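Keeping the tap room open through winter

Sun 1 December

The owner of the Clarkeck tea room was refilling the sugar jars when we sat down. She has run the place for 4 years, and before that she worked behind the counter at Gresomura, the bakery across the street.

"I didn't plan on tea," she said. "I planned on sandwiches. The tea was supposed to be what you had with the sandwich."

Most of what she sells now is black tea from Yalçınkaya, a small importer that ships to her twice a season. She buys it loose and blends two of the grades herself in the back. She tried selling the grades separately the first year and customers kept asking which one was the regular one, so she made a regular one.

Her menu lists 12-ounce and 16-ounce sizes. She would like to drop the larger. "It gets cold before people finish it, then they want it warmed up, and it doesn't taste right warmed up."

Water is the part she talks about longest. The town supply is hard, and in her first February the kettle scaled up so badly that she had to close for two days. She put in a filter that cost her $720 and changes the cartridge herself. "If you make tea at home and it has a skin on top, that's your water. Don't blame the tea."
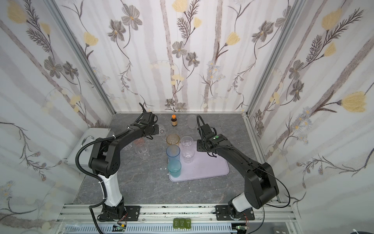

Cups on a marble-patterned tabletop, with floral wallpaper behind.

She has opinions on cups as well. She prefers thin ones for hot tea and says a heavy mug takes too much heat out of the first pour unless you warm it. For iced tea she doesn't think it matters much. She bought 100 glasses from a restaurant in Jimadholm that was closing, and she is still using them.

Asked what sells in winter, she said plain tea with milk, then ginger, then everything else a long way back. The fruit blends stop moving when the weather turns. She marks them down and brings them back in spring.

She closes at 4 on Sundays and does the ordering then. She has been asked to stay open later, mostly by people who come in once. "The regulars know when I close. They come at three."

There is no second location coming. She looked at a storefront in Jimadholm last year and decided the drive would wear her out. What she wants is a better back door, one that doesn't stick, and a longer counter if the landlord agrees to move the sink.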